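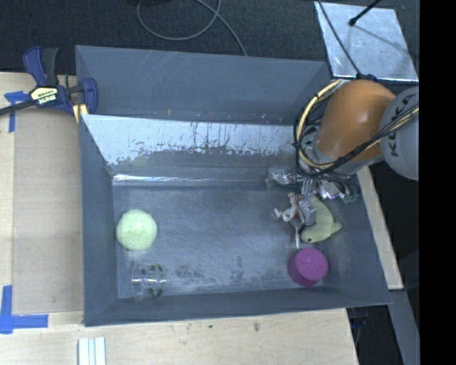

One reader of our Tosano coverage wants to know why a company with 2 phones in its catalog needs a second brand. Tosano hasn't said, but the second brand is coming anyway. It's called Gevska, and its first handset goes on sale in April for $213, with a 5-inch screen and a 1,430 mAh battery that should see most owners through to lunch. Tosano calls the phone "focused." Sales start online only, in one color, which the company has named Morning.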